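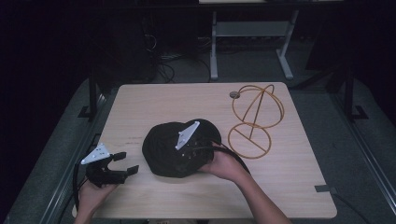

We use cookies to remember your visit and count our readers. By staying on this page you agree to our cookie policy.

FOR RELEASE: August 2019

Kellenia Park's winter lantern parade is coming back, and it's going after dark

I've been sitting on this one for months, so forgive me if I type too fast. The Nernaver Lantern Parade returns to Kellenia Park in January, and for the first time we're running it entirely at night!

I'm Godelieve Maes, and I direct live entertainment here at the park. If you saw the old parade, you'll remember it started at four in the afternoon, when you could barely tell the lanterns were lit. This time the first float leaves the Tiongson Gate an hour after sunset and takes the long way, past the carousel and over the lake bridge.

We'll have 10 floats, 74 performers and almost 200 hand-carried lanterns (plus a brass band, because I asked for one every year until they gave in). The biggest float is a heron that lowers its neck over the crowd – the kids at our test night shrieked, in a good way. Dritex is building the lighting and has promised me a proper moonlight blue.

The parade is included with regular park admission. There's also a reserved viewing area on the lake bridge, with hot chocolate, for a small extra charge. Bring a blanket, it gets windy up there. If the weather is bad we'll run a shorter version indoors at the Tiongson Pavilion, without the heron. He doesn't fit through the doors.

Annual passholders can book bridge spots 6 days before everyone else. Reporters who'd like to come to a rehearsal can write to me through the park press office.

Recent news
Carousel reopens with its original organ
New evening menu at the Lakeside Grill
Passholder parking changes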